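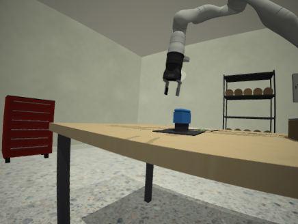
When does the Prusberg water rate change take effect?
The new rates start with the January bill, which covers water used in the month before.

The city council approved the change after a short hearing at which four residents spoke. Households that use up to 700 cubic feet a month will keep paying the current base charge. Those that use more will pay a higher price for each extra 100 cubic feet.

Saoirse Duggan, the city's utility manager, said the base tier was first drafted at 200 cubic feet and raised after the spring comment period. "Most families never get near the new limit in winter," she said. "Summer is another story."

Radek Šimek, who owns a car wash on Corrigan Street, asked the council to delay the change for businesses. He said his monthly use is well above the limit and that he has already put in a recycling tank. The council voted down a delay but agreed to look at business rates again next year.

The extra money will go toward replacing the Fusetti Avenue main, which has broken three times in two years. Over 1,000 homes lost water in the last break, and the elementary school closed at noon. 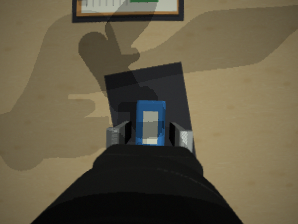
How to check your use
Monthly use is printed on the second page of the bill, under the meter number. Customers can also ask for a year of past readings at the utility window in City Hall, open until 4:30 p.m. Bring a recent bill or a photo ID.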